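Adley County Elections Office
Progress report to the Rosenthal Fund
Poll worker recruitment and training grant, second reporting period

Prepared by Harriet Haverford, grant manager

Summary

The grant pays for recruiting and training poll workers in the precincts where Adley County has had the most trouble filling shifts. At the end of this period we have 216 people signed up and cleared to work. Training is on schedule. Spending is a little under plan, mostly in printing. One item, the Spanish-language handbook, is behind, and the reasons are given below.

Recruitment

We opened the period with a mailing to everyone who had worked an election in the last several years and then dropped off the list. It did better than we expected. Many of those who wrote back said they had stopped because no one had called them again. We have changed our procedure so that every worker now gets a letter after each election asking whether to keep them on the list.

Recruiting through the two high schools was slower. State law lets students work as election aides with a parent's signature and a note from the school, and the paperwork came back late or not at all in many cases. Hondgate High has agreed to send the forms home with fall registration packets, so we should see a better return by the end of August.

Seven precincts are still short of a full crew. Most are in the east end of the county, where the drive to the nearest training site is long. We have asked the fire district for the use of its meeting room there.

Training

The new course runs three hours, down from five. Ansel Nguyen-Tran rewrote it over the winter and cut most of the slides. Trainees now spend the second half of the class at a mock check-in table, working through name changes, voters at the wrong precinct, provisional ballots and a jammed scanner. The classes are capped at 48. We held sessions on weekday evenings and one Saturday, and the Saturday class was the only one that filled up.

Comments on the evaluation forms were mostly good. The main complaint was that the section on provisional ballots moves too fast – we agree, and will add time to it by shortening the history section at the start. Several trainees also asked for a one-page card they could keep at the table. A draft is with the county attorney.

Scheduling software

We moved shift assignments from spreadsheets to Lerotora in the first month of the period. Staff needed more help with it than planned, and for a few weeks we kept both systems going. The spreadsheets have since been retired. Workers can now confirm or turn down a shift by text message, and we hear about gaps days sooner than we used to.

Handbook

The English handbook is finished and printed. The Spanish version is not. The first translator withdrew partway through, and the legislature then changed the rule on signature review, so one chapter had to be redone in both languages. We inserted a correction sheet in the English copies. A new translator is under contract and has the full text.

Budget

Printing is under plan because the Spanish handbook has not gone to press. That money will be spent next period. Training stipends are on plan. Mileage is over, owing to the east-end precincts, and we expect it to stay over. We would like to move the unspent balance in the advertising line to cover it – a request form is attached for your signature.

Next period

We will finish the east-end classes, print the Spanish handbook and hold a short refresher for chief judges. We will also send every new recruit a survey after the election, asking whether the training matched the job. The results will be in our final report.
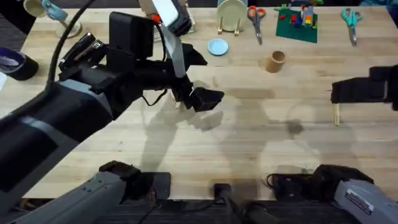 Receipts for the period and the sign-in sheets from each class are being sent separately. Questions about the budget lines can go to Harriet Haverford, and questions about the course to Ansel Nguyen-Tran, both at the Adley office.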